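Open Day at Beaudoin House: Your Questions

Our open day is back, and we couldn't be happier! If you've never stood in a living room while a robot has a go at the tidying, you're in for a treat. These are the questions people have been sending in since we put up the notice at the Gurkcombe library. If yours isn't on the page, write to Yaa Ofori at the front desk and she'll add it.

Last updated September 2019

GENERAL

What is the open day?

It's an afternoon when we open the doors at Beaudoin House and show our neighbours what home robots can and can't do yet. You'll see robots working with ordinary household things in furnished rooms, with the people who run them standing right there to answer questions. It's a working demonstration, so expect pauses, second tries and the odd long silence while somebody frowns at a laptop.

Where are you?

Beaudoin House is at the bottom of Fedthorpe Road in Gurkcombe, past the rink. Look for the green door. The old sign for the music school is still up on the corner and it's easier to spot than ours.

Who can come?

Anyone! You don't need to know a thing about robots. Last time we had a retired plumber who stayed until closing and asked the best questions of the day (mostly about joints and wear, and he was right about one of the bearings).

How much does it cost?

It's free. There's a jar by the kettle if you'd like to chip in for tea and biscuits.

Do I need to book?

For the living room demonstration, yes. We take 14 people per group and the room really doesn't hold more. You can wander into the workshop and the hallway displays without booking.

How long does a visit take?

Each living room session runs 40 minutes, with questions. Give yourself longer if you'd like to see the workshop, and longer again if you're bringing children who like buttons.

THE DEMONSTRATIONS

What will the robots be doing?

Household jobs, the plainer the better. Picking things up off the floor, handling bags, folding tea towels, putting cups on a shelf. We choose jobs that everyone in the room has done a thousand times, and it's a real pleasure to watch people start noticing their own hands.

Why a living room and not a lab?

A lab table is flat, bright and tidy. Homes have patterned sofas, dark corners, carpet that meets a hard floor, and something lying about that should have been put away. All of that makes life harder for a robot's cameras, and that's the part we find exciting. We keep the lamps low in the evening sessions for the same reason.

Why do you make such a fuss over plastic bags?

Ha -- we do, don't we? Bags are wonderful. A mug is the same shape every time you look at it, but a bag changes the moment you touch it. It folds over on itself, it throws back light in streaks, and if it's thin enough you can partly see through it. A gripper has to find a bit of film it can hold, with very little to tell it where one layer stops and the next begins. Montserrat Alvarado, who leads the session, could talk about this for an hour and has had to be stopped.

Do people help the robot?

Often, yes. In several of the jobs a person and a robot work on the same object. With a big bag, for instance, a person can have the top while the gripper works lower down on the film. Sharing a job like that is harder than it sounds, as the bag moves whenever either one of you does.

What does the robot see while it's working?

Quite a close view, from a small camera at the wrist. You get the gripper at the bottom, whatever it's reaching for in the middle, and a blur wherever somebody's moving quickly. We put the wrist view up on the big screen so that the back row can follow along, and most visitors end up watching that more than the robot.
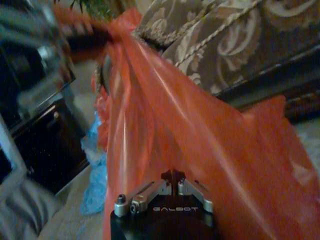
Does it ever go wrong?

All the time, and we leave it in. Bags slip, cups tip over, tea towels come out as a sort of lump. Montserrat will talk you through what went wrong and what she'd change. People tell us it's their favourite part of the day.

Can I have a go?

Yes! There are 2 turns at the end of every session, drawn from a hat. You'll be holding one side of the object, and we'll show you where to stand.

PRACTICAL THINGS

Can I bring children?

Please do. Under-twelves need a grown-up with them, and everyone stays behind the floor tape while an arm is moving.

Can I get in with a wheelchair or a stroller?

The ground floor is step-free from the side entrance. The workshop is up a flight of stairs, but we bring the smaller pieces down on a trolley at the end of each session.

Can I take photos?

Go ahead, without flash. Please ask before photographing other visitors.

Is there parking?

A little, behind the Cumance bakery. The bus stops right outside.

When is the next one?

January, if the furnace behaves. Put your name on the list at the front desk and Yaa will let you know as soon as bookings open.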